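# Comparativa de pinzas y cámaras en encimera doméstica

Notas de la prueba y ficha de los datos. Última revisión: 2020-11-10.

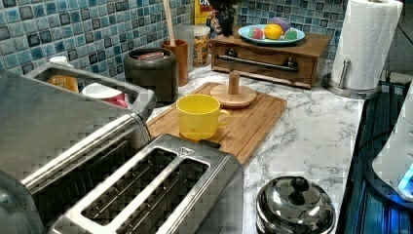
Antes de que alguien clone el repositorio esperando una clasificación de productos: no la hay. Lo que hay son 180 episodios teleoperados en una cocina de verdad, con dos pinzas y dos posiciones de cámara, y una serie de resultados que me convencen menos de lo que me gustaría. Los publico porque las fichas comerciales de este tipo de hardware suelen hablar de una mesa despejada con cubos de colores, y yo no cocino encima de una mesa despejada.

## Qué se ha probado

| Componente | Variante A | Variante B |
|---|---|---|
| Pinza | Kestow, dos dedos paralelos, almohadilla de silicona | Vodero, dedos adaptativos |
| Cámara | de muñeca | fija, elevada |
| Controlador | Jundix, impedancia | Jundix, posición |

El montaje de los soportes sigue el esquema que en el repositorio llamamos Radonjić, con la cámara de muñeca girada para que los dedos no tapen el objeto en el último tramo. Lo tapan igualmente, aunque menos.

El brazo es el mismo en todos los episodios. Cambiar también el brazo habría hecho imposible atribuir nada a nada, y bastante difícil es ya.

## Tareas

Hay 3 tareas, con 60 episodios cada una:

- `taza_asa`: coger una taza amarilla por el asa y dejarla sobre la tabla de bambú.
- `tapa_olla`: levantar la tapa de una olla pequeña de acero por el pomo y volver a ponerla.
- `fruta_plato`: pasar una fruta de juguete del plato azul claro a la tabla.

Las frutas son de juguete a propósito. La fruta real se golpea, cambia de peso y a los dos días ya no es el mismo objeto. A cambio, no saquéis conclusiones sobre manipulación de alimentos, que es lo primero que alguien va a querer hacer con esto.

## Resultados, con reservas

La pinza Kestow completó más episodios que la Vodero en `tapa_olla`, y la diferencia desaparece casi entera si se descartan los episodios grabados en agosto. Entre medias cambiamos las almohadillas de silicona. No guardamos las antiguas, así que no puedo decir cuánto se debe a la pinza y cuánto a una goma gastada.

En `taza_asa` los dedos adaptativos deberían ganar con claridad, según la documentación del fabricante. No lo vi. Abrazan bien el cuerpo de la taza, pero la tarea pide el asa, y en un asa redondeada el dedo flexible se acomoda donde quiere. El operador corrige y el episodio sale marcado como éxito. Si solo miráis la columna `exito`, las dos pinzas parecen equivalentes; mirad también `correcciones`.

En `fruta_plato` prácticamente todo funciona. Es una tarea demasiado fácil para distinguir nada y la mantengo como control. Cualquier política que falle ahí tiene un problema anterior a la pinza.

Sobre el controlador: el modo de impedancia es más agradable de teleoperar y perdona los roces con la encimera. De ahí a decir que produce mejores datos hay un trecho que no he recorrido. Los operadores lo preferían y quizá por eso lo hacían mejor con él.

## Cámaras y metal

La cocina tiene una tostadora de acero y un salpicadero de teselas azules y verdosas que se refleja en ella y en la tapa de la olla. Para una persona es irrelevante. Para la estimación de profundidad es un desastre moderado: en la tapa aparecen agujeros en el mapa, y a veces una superficie inventada por detrás del metal.

Probé a corregirlo subiendo la exposición y solo conseguí quemar la encimera, que es blanca con vetas grises. Al final dejé la exposición fija en todos los episodios. Prefiero un error constante a uno que se mueve solo - al menos el primero se puede medir.

La cámara de muñeca pierde la tapa en la aproximación final. La fija la conserva, pero el propio brazo se interpone cuando trabaja hacia el fondo. Usar las dos ayuda, y también duplica el tamaño de la descarga. Que cada cual decida si le compensa.

## Estructura

```
datos/
 taza_asa/
 tapa_olla/
 fruta_plato/
calibracion/
scripts/
 cargar.py
 validar.py
registro.csv
```

Cada episodio contiene vídeo de las dos cámaras, posiciones articulares, apertura de la pinza y un archivo `meta.json`. El campo `pinza` vale `kestow` o `vodero`, siempre en minúsculas. El campo `controlador` falta en 4 episodios de `taza_asa`; `validar.py` avisa y los excluye salvo que se le pase `--incluir-incompletos`.

Para comprobar la descarga:

```
python scripts/validar.py datos/
```

La duración media por episodio es de unos 66 segundos, aunque la media dice poco: los episodios con correcciones se alargan mucho.

## Limitaciones conocidas

- Una sola cocina y una sola encimera. Nada permite suponer que esto generalice a otra.
- El criterio de éxito lo anotó el mismo operador que teleoperaba. No hay segunda anotación.
- El orden de las pinzas no se aleatorizó. Montar y desmontar la Vodero es tedioso y se grabó por bloques.
- La fuerza de agarre se lee de la corriente del motor. En la Kestow la lectura es plausible; en la Vodero yo no la usaría para nada serio.
- No se ha entrenado ninguna política con el conjunto completo, así que toda afirmación sobre su utilidad para aprendizaje por imitación está por demostrar.

## Uso razonable

Sirve para probar cargadores, comparar estimadores de profundidad sobre acero y estudiar correcciones del operador. No recomiendo citarlo para justificar la compra de una pinza. Ya me han preguntado dos veces cuál es mejor, y la respuesta sigue siendo que con estos datos no lo sé.

## Pendiente

- Repetir `tapa_olla` con almohadillas nuevas en ambos bloques.
- Segunda anotación de `exito`, a ciegas respecto a la pinza.
- Recalibrar la cámara fija. El soporte cede un poco y la deriva se nota al final de cada bloque.
- Sustituir `fruta_plato` por algo más difícil, o al menos añadir una variante con el plato en otra posición.

Se aceptan incidencias y correcciones, sobre todo si traen el identificador del episodio. Los informes del tipo «a mí me va bien» se cierran sin responder.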